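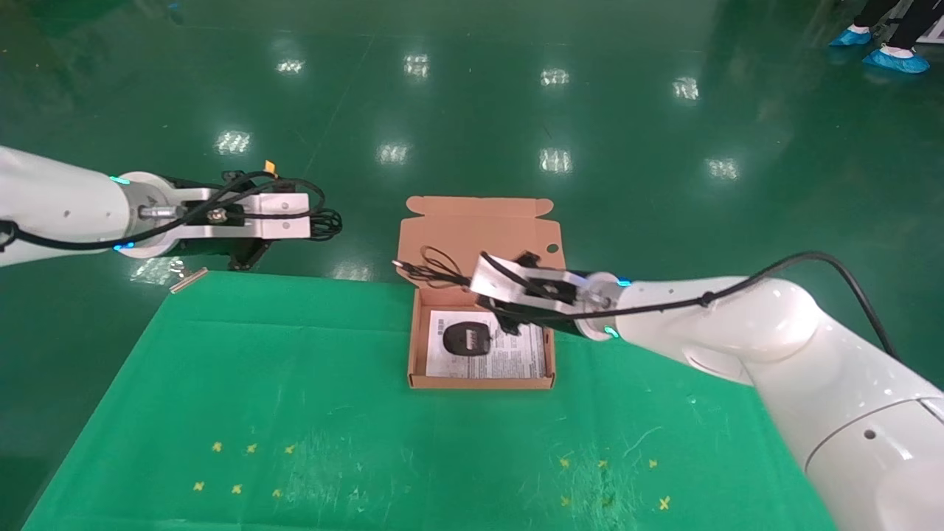
Returning Small Electronic Items: Frequently Asked Questions

Updated Nov 12, 2021

14 shares | 2 comments

Which items does this page cover?

The guidance applies to small electronic items supplied by Bestport in a flat cardboard mailer, together with their cables and printed leaflets. Larger goods are collected by carrier and are covered by a separate page.

Must I use the original box?

Customers are asked to do so where possible. The brown corrugated mailer with an upright lid and folded tabs may be used again if the tabs still close. A replacement may be requested from the Lultholm returns desk by quoting form 403.

How should the cable be packed?

Please unplug the cable and coil it loosely. It should lie flat in the base of the box, with the plug end turned inwards. Tight knots and elastic bands should be avoided – both can damage a thin cable in transit.

Does the leaflet have to be returned?

Yes. The printed leaflet forms part of the set and an item received without it is recorded as incomplete. Leaflets should be placed flat in the box and not folded again.

On what surface should I pack?

A cloth or mat laid over the table is suitable. Small parts are less likely to roll away, and the item is protected from scratches. Please check the mat before closing the lid.

May I send more than one item in a box?

A maximum of 2 items of the same type may be sent together, provided that the lid closes without force. The weight of the closed box must not exceed 2000 grams.

Where should the return label be placed?

The label should be fixed to the outside of the lid and should not cross the closing edge. Old labels must be removed or fully covered.

How long do I have to return an item?

Returns are accepted for 36 days from the date of delivery. Items ordered through Fuentealba or Butorum are subject to the same period, but must be sent to the address shown on the delivery note.

Will I receive confirmation?

A confirmation is sent by e-mail once the contents have been checked against the packing list. Customers who have not received one should contact the Lultholm returns desk.

Share this page (14)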